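Opinion
Home | Field Notes | Methods | Opinion | Archive

A date is only as good as its dose rate

By Kai-wen Chiu
31/08/2024
6 comments | 30 shares

Reports on luminescence dating tend to give the age in the abstract and the dose rate in a supplementary table. I think the order of attention should be reversed, and that reviewers should send papers back until it is.

The principle is simple enough to state in two sentences. Buried quartz and feldspar grains accumulate trapped charge from the radioactivity of the sediment around them, and exposure to sunlight before burial empties the traps. Divide the accumulated dose by the yearly rate at which it was delivered and the result is the time elapsed since the grains last saw daylight.

The numerator of that fraction has received most of the technical effort of the past few decades. Single-grain measurement, better rejection criteria and a range of statistical age models have all improved our estimate of the equivalent dose. The denominator has received much less. In many of the manuscripts I have refereed, the dose rate rests on one bulk sample per unit, a water content measured on the day of collection, and an assumption that neither has changed in tens of thousands of years.

Water content is the clearest case. Water in the pore spaces absorbs radiation that would otherwise reach the grains, so a wetter burial history means a lower dose rate and an older age. As a working rule, each additional per cent of water by dry mass raises the age by a little over one per cent. A section exposed in a quarry face has been draining since the face was cut. A sample taken from it in late summer records the moisture of a drained face in late summer, and tells us little about a floodplain that may have been saturated for half its history.

The terrace sequence at Dalden illustrates the problem. Dragica Radonjić and Mieczysław Kalinowski collected nine samples there from a gravel and sand section along the lower river. The as-collected moisture was very low in all nine. Radonjić adopted a higher long-term value based on laboratory saturation tests, with a wide uncertainty, and the ages moved back far enough to put the lowest sand unit in a different climatic stage. Critics called the choice arbitrary. It was a judgement, stated openly and argued over two pages. Adopting the as-collected value would also have been a judgement, and one that most journals would have let through without a sentence of justification.
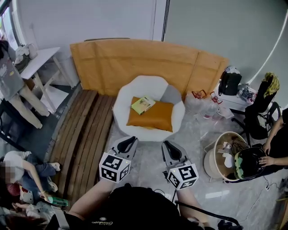
Disequilibrium in the uranium decay series is harder to handle and more often ignored. Radium moves in groundwater, and so does uranium under oxidising conditions. Where carbonate has cemented a fluvial sand, the present concentration of parent isotopes may say very little about the gamma and beta dose delivered over the whole burial period. High-resolution gamma spectrometry will show whether the series is out of balance today. It can't show when the imbalance began. Witold Wieczorek's modelling of the Motgate cores ran the two end-member cases, early uptake and recent uptake, and reported both. I would like to see this done as a matter of routine wherever carbonate is present. The range it produces is unattractive and it is a fairer statement of what is known.

Then there is geometry. The gamma dose reaching a sample comes from a sphere of sediment with a radius of 30 cm. If a cobble layer or a clay drape passes through that sphere, a handful of sand from the tube end does not represent it. A field gamma spectrometer placed in the sample hole deals with the matter directly. The instrument is heavy and the count is slow, and on a short field season it is the first item to be left at the depot. At Arent it was left behind for the first visit. Henryk Laskowska went back the following September with a spectrometer and obtained gamma dose rates that differed appreciably from the laboratory values at the two sample positions nearest the gravel contact. The revised ages removed a stratigraphic inversion that had occupied most of the discussion section in the original manuscript.

None of this is new to people who run luminescence laboratories. The difficulty is in what happens downstream of them. An archaeologist or geomorphologist receives a table, takes the central age and its one-sigma error, and sets it beside an isotope curve. The error term includes counting statistics and instrument calibration. It may include a modest allowance for water. It rarely includes the possibility that the moisture model is wrong. Once the number is in print it is compared with other numbers produced under different assumptions, and agreement between them is treated as corroboration.

I would ask three things of editors. Measured and adopted water contents should appear in the main text, together with saturation values and the reasoning that connects them. Ages should be recalculated under at least one alternative moisture history. Gamma dose rates should be measured in the field for any sample lying within 30 cm of a change in lithology, and where that wasn't possible the paper should say so in the methods section.

The usual objection is length. The Kaczorowski compilation of river terrace ages, which I have used and criticised in equal measure, manages to record most of this in a few additional columns. Where the columns are blank, the compilers left them blank and flagged the age as unassessed. A good number of well-known dates carry that flag, including two of mine.

Filed under: Geochronology, Quaternary, Methods
Previous | Next | Back to Opinion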